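Screening Intervals and the Cost of Delay

The proposal by the Astby health district to lengthen the interval between routine bowel screening invitations deserves closer scrutiny than it has so far received. The case for it rests on capacity. Endoscopy lists are full, and a longer interval would release 300 appointments a year for patients who already have symptoms.

That argument has force, but it treats attendance as fixed. In the Kuvumen pilot, uptake fell by 12 percentage points once invitations became less frequent, and the fall was steepest in the districts where uptake was already poor. Of the 44 practices that took part, 19 have yet to publish their figures. A decision taken before they do so would be premature.
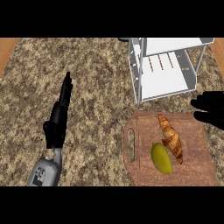
Home testing is the stronger alternative. The Plarcombe service sends every invited person a kit that can be completed in private and returned by post, and its written guidance assumes very little of the household. A clear stretch of worktop, such as the speckled granite counter with its wooden surround, is enough for setting out the tube, the form and the return envelope. Laboratory costs would rise under such a scheme, and the district should say plainly whether it is prepared to meet them.

The present interval should remain in place until the May review, and the outstanding results should be published in full before then.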